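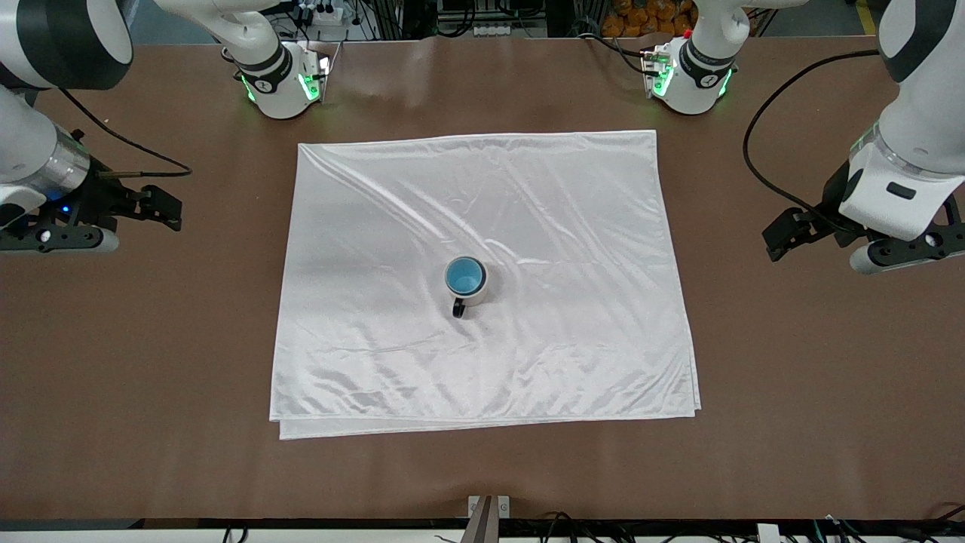 Kinura Satin Table Cover in White, item 1720, with a mug that's light blue on the inside.

Kinura Satin Table Cover
White, item 1720
Sold by Prurulell Table & Home

We've carried plenty of table linens over the years, and the Kinura is still the one customers pick up and stroke on their way past the counter (please do, that's why we leave one out!). It's a plain white satin cover with a soft shine to it and no pattern at all, and it looks lovely in the middle of a brown table, where you get the whole color of the wood or whatever your tabletop is made of showing around it like a border.

Use it for a birthday lunch, under a cake stand, on a side table in the hall, or just for your own cup of coffee on a morning when you feel like being fancy. Rin Yoshida in our shop puts hers down for a photo backdrop when she sells her pottery online, and she says the white helps people see the real color of a glaze. A mug with a blue inside and a black handle stands out beautifully on it, as you'd expect.

About the wrinkles

Satin creases. We would much prefer to tell you so now than have you write to us disappointed! It comes to you folded, and the fold lines will show when you first open it out. You can press it on the wrong side with a cool iron and a thin cotton cloth in between, or hang it in the bathroom overnight and smooth it down by hand in the morning. Some of us like it a little rumpled, with those long soft creases catching the light, and leave it just as it is.

If your table is on the small side, double one edge under until the cover fits. It's thin enough to fold over neatly, and you can change your mind next week.

Cups, mugs and glasses

Satin is slippery, so set heavier pieces toward the middle and keep the edges clear when there are children reaching for things. Lightweight cups go over more easily than a good solid mug does. For juice and cocoa we usually slide the cover off and let everyone drink at the plain tabletop, where a spill takes one wipe. 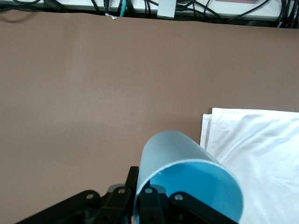
A light blue cup on its side, on the brown tabletop.

Washing

Wash cold on the gentle cycle, in a mesh bag if you have one, and skip the fabric softener, which dulls the shine. Line dry. Blot coffee and tea with a damp cloth as soon as you can and don't rub, or the spot will look fuzzy afterward. No bleach, please, even though it's white.

Details

Item: 1720, white
Also available: 1705, ivory (same satin, a bit warmer in tone)
Shape: rectangular
Pattern: none
Finish: glossy
Packing: folded, in a paper sleeve
Cups and mugs not included

Goes well with

The Vavis linen napkins, if you like something matte next to the shine, and the Zwane felt coasters, which also keep a hot mug from sitting straight on the satin.

Ordering

Order online or stop by the shop. Orders for 2 or more covers ship together in one box unless you ask us to split them. If you're matching a particular tabletop or set of dishes, send a note to Mirjam Kälin at the order desk and she'll gladly mail you a snippet of both the white and the ivory. Unwashed covers can come back to us in their paper sleeve for an exchange.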